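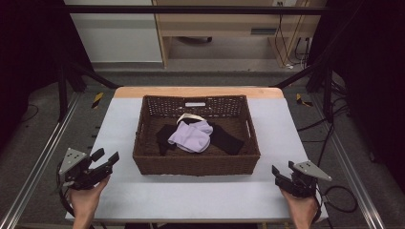

About us

Hi! I'm Lerato Mtshali, and I started Zurnura with Marin Vidmar after the two of us spent far too many evenings in his garage arguing over how to teach a machine to fold a shirt. We make a hand-held gripper kit for people who train robots, we run sessions for people who would like somebody else to do the collecting, and there are days when I sort a lot of socks. This page is supposed to tell you who we are, so I'll try, though I'm told I wander.

How we got going

I used to fix sewing machines. My first job was at a repair shop in Havthorpe, and what I learned there (besides how to get thread out of places thread should never be) is that cloth does whatever it wants. You can't hand a machine a sock and expect it to find the same shape twice. Marin came at it from the other side. He'd been building robot arms for a packaging company, where every box was the same as the last box, and he was bored stiff.

We met at a maker night, he was demoing an arm that stacked cups, and I asked him if it could do laundry. He said no, and then he called me the next week to say he'd been thinking about it and the answer was still no, but did I want to come over and look at something. The something was a pair of kitchen tongs with a phone strapped to each one. It was awful. It weighed a ton and the left one pinched. But you could pick up a towel with it, and when we played the recordings back we could see exactly how the tips of the tongs had moved, and I got very excited and spilled tea on his bench.

That was the start of the company, really. Everything we sell now comes from those tongs.

What we sell

Our main product is the Fellance kit. It's a pair of grippers that you hold, one in each hand, with the same sort of fingers you'd put on a robot. You do a chore with them, the kit records how the fingers moved and when they opened and closed, and that recording goes into training the robot. You don't need to have an arm in the room. You don't need to know how to drive one, either, and that matters a lot to our customers, who would mostly like to have their recordings done by people who are good at the chore.

Each kit comes with:

A left gripper and a right gripper, both black
A flat metal mounting plate for the top of each one, with holes so you can bolt on your own gear
Two cables and a spare of each
A carry case
Our getting-started booklet, which Marin wrote and I made shorter

People ask about the cables more than anything else. Yes, the Fellance is wired! We tried a wireless one, and we may go back to it, but we kept losing bits of recordings at the worst moment and I'd take a cable I have to step over any day. The trick is to let it drop off the side of the table and give yourself plenty of slack. If you route it across the front you will catch your elbow on it. I still do.

The other thing they ask is whether it's tiring. It can be. The second version was a good bit lighter than the first, and we moved the grip back so that your wrist sits straighter, but I wouldn't do a whole day of it and we don't let our own people do that either. Our operators work for 20 minutes and then swap out. You'd be surprised how fast your folding goes downhill after that.

What we do for you

If you don't want to buy a kit, or you want to see what you'd get out of it first, you can book us. We call this the Corrigan service, after the street our first studio was on (we've moved, the name stuck). You tell us the chore, we set up a station, and our operators do it over and over with the objects moved around between goes. You get the recordings, plus our notes on what went wrong.

I'm very fond of the notes. Marin thinks I write too much in them. But if an operator kept dropping a sock on the way out of the basket, I think you'd like to know that, and you'd like to know which sock.

Our stations are plain on purpose. A pale tabletop on an aluminum frame, dark curtains at the sides, hazard tape on the floor so people keep their feet and their coffee out of the way. We spent a silly amount of money on a fancier setup early on, with a patterned surface that was meant to look like somebody's home, and it was a pain to work with. Now if a customer wants a home, we go to a home. We've done kitchens, a hallway, and one very small bathroom that I won't be going back to.

Laundry is still most of our work. Pulling a sock or a bit of black cloth out of a wicker basket sounds like nothing, and I love it, it's my favorite thing we do. Everything's in a heap, dark things lie on top of other dark things, and the sides of the basket are in your way whichever angle you come from. With two grippers you can hold one piece back while you lift the other. People do that without thinking, and I could watch it all day. We also do:

Folding towels, T-shirts and napkins
Matching socks
Packing and unpacking bags
Setting and clearing a table
Putting lids on things (harder than you'd think!)

We say no to a few jobs. We don't do knives or anything hot, and we don't do glass unless you're sending us plenty of spares. We also don't record in rooms where people haven't agreed to be there.

Who you'll be dealing with

There are 6 of us. Marin looks after the hardware, so if your gripper squeaks, that's him, and he'll want to hear the squeak over the phone. I look after customers and the sessions, and I train new operators. The other four are our operators, and between them they've worked in a hotel laundry, a bakery, a shoe store and a nursery school. None of them had touched a robot before they came to us. I like hiring that way. Someone who has folded sheets for a living has opinions about sheets, and those opinions end up in the recordings.

Training takes 4 days. On the first day you mostly just pick things up and put them down, and feel clumsy, and that's fine. By the last one you should be able to turn a sleeve the right way out with both grippers and keep a conversation going while you do it. We run the same course for customers who buy the kit, at our place or yours, and I bring the snacks if it's at ours.

What it's like to use, warts and all

I asked Marin if I could put the bad stuff on the about page and he said I'd do it anyway, so. The fingers are not great with very thin fabric. Silk slides right out, and so do the cheaper sort of tights. We sell a softer fingertip that helps, but it wears out quicker and you'll be ordering more of them. The grippers are also made for average-sized hands, and mine are small, so I use the grip sleeve that comes in the side pocket of the case. If yours are very big, write to us before you buy and we'll send a pair for you to try.

Setup is better than it used to be. The first customers had to line everything up by hand with a printed sheet and a lot of patience. Now you hold the two grippers together, wait for the beep, and you're off. If you don't hear the beep, check that the cables are pushed all the way in. It's nearly always the cables.

And a recording is only as good as the person making it. I've had folks send back a kit because their robot wouldn't learn, and when we watched the sessions together the person holding the grippers was rushing, or always reached in from the same side. We'll look at your first batch with you for free. Please take us up on it, hardly anyone does!

Where we are now

We've shipped 171 kits so far, to schools, small labs, a couple of big ones, and one retired gentleman who is teaching an arm to deal cards. The next version is due in July. It'll have a quieter squeeze and a cable that comes out at a kinder angle, and if you've bought a kit from us already you can swap your old handles for the new ones at cost.

If you'd like to come and try a pair, we keep a station free for visitors. Write to me through the contact form and tell me what chore you have in mind, the duller the better. Bring a few of your own things if you can, your own towels or your own mismatched socks, and wear sleeves you can push up. Parking is behind the building and the door with the bell that works is the green one.

Lerato

Page last updated 27 May 2024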